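Wednesday, late. The ferry to Brirkona left at six and she still hadn't cleared the desk.

Two bags by the door. One for her, one for the stuff Kettunen wanted back – the badge, the phone, a manual she'd never opened. Keys in her mouth. Coat half on. She'd meant to do the desk first, she always meant to do the desk first.

The towel would go in last. It was her mother's, from the house in Ballevholm, white with the faint stripes, green and a sort of yellow, and she was not leaving it for whoever got the room next. Fold it properly later. On the boat maybe.

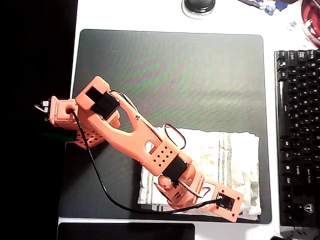 She went round again. Kitchen drawer, nothing. Bathroom, a comb. Under the bed a letter from Astar, unopened, and she knew what was in it so she sat down on the floor and opened it anyway. 3,180 owed. Last month it had been 1,332. How does a number do that.

Ten past five. The bus took around 10 minutes if it came.

She put the letter in the wrong bag, took it out, put it in the other one. Then the keyboard – hers or theirs? She'd bought it. No, they'd paid her back for it. Had they? She stood there with her hand on it and tried to rememeber and couldn't, and downstairs somebody was leaning on the bell.

"Coming," she said, to the room. Her mouth was full of keys so it was only a noise.

The bell again. She grabbed the towel and ran, and was on the second landing before she thought of the bags.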